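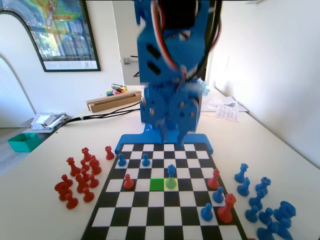
The Bokasent rules are a set of good-practice rules for small robot arms that play board games against people at a table. They cover the arm, the board, the pieces and the conduct of the human player. The rules were written by Octavian Anghel and Virgil Barbu for a chess robot league and were later taken up by school clubs and hobby groups. They have no legal force and do not replace national safety standards for machinery.

Background

Early league games were played under ordinary chess rules with a page of notes on power and wiring. Disputes were common. Arms knocked over neighboring pieces, players reached in while the arm was moving, and there was no agreed way to decide whose turn it was after a stalled move. Anghel drafted the first version after an April meeting at Akia, and Barbu added the sections on captured pieces and on stopping the arm. The third edition is the one in general use.

Work area

The base of the arm must be fixed so that it cannot slide or tip at full reach. Clamps, screws and weighted plates are all allowed; adhesive tape alone is not. The board must be held in a known position relative to the base and checked before each game. Cables should leave the base on a side away from the human player, with enough slack that no joint pulls on them. A stop switch must be within reach of the player's seat. Software buttons do not count as a stop switch.

The table may hold other items, but nothing may stand inside the swept area of the arm except the board and the pieces.

Moves and signals

A robot move begins when the arm leaves its rest position and ends when it has returned there. The player keeps both hands off the board for the whole of that time. The arm must wait 2 seconds after the player's move has been registered before it starts. Systems that mark the start and end squares of a move, on a screen or on the board itself, must use two colors that can be told apart by color-blind players.

Between squares, the gripper must travel higher than the tallest piece in the set. Kings and bishops in printed sets vary a good deal in height, so this figure is measured for each set and is not taken from the drawing files.

Captured pieces

Captured pieces are placed off the board, clear of the path of the arm. The rules do not ask for them to be stood upright or lined up. A robot that removes captured pieces itself must release them over a marked drop area. A piece that rolls back onto the board is removed by the referee with the arm stopped.

Faults

If the arm drops or topples a piece, the referee stops the arm, restores the position from the move record and restarts the clock. After 3 such faults in one game the robot forfeits. A collision with a person's hand ends the game at once, and the arm may not play again until it has been inspected.

Variants

The Charpentier variant lowers the top speed of the arm for younger players. The Rultari variant drops the clock entirely and is used mostly for demonstrations.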